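Prirno Desk Grasps: README

Welcome, and thank you for taking a look! Prirno is a small set of wrist camera recordings we put together while comparing 2 parallel grippers, the Llewellyn and the Tasent, on the ordinary clutter of a desk. We had been arguing over them since June, and it seemed kinder to everyone to collect some data.

What you get

There are 400 episodes, with 200 for each gripper, all run on the same arm with the same controller settings. The desk things are the usual ones: pencils, black pens or markers, pads of paper notes and a mesh organizer. Pencils get the most attention, as thin items lying flat on wood are where our fingertips give us the most grief. In the wrist view a fingertip can cover the middle of a pencil and leave the eraser end peeking out beside it, so please keep that in mind if you plan to label grasp points.
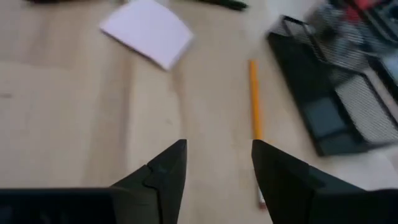
Using the files

Each episode has its own folder, with the video and the gripper log side by side. Start with the short index at the top level, which lists the gripper and the target item. If something looks off, do write to us at Brarnaden, we love hearing from people.

Last updated September 6, 2022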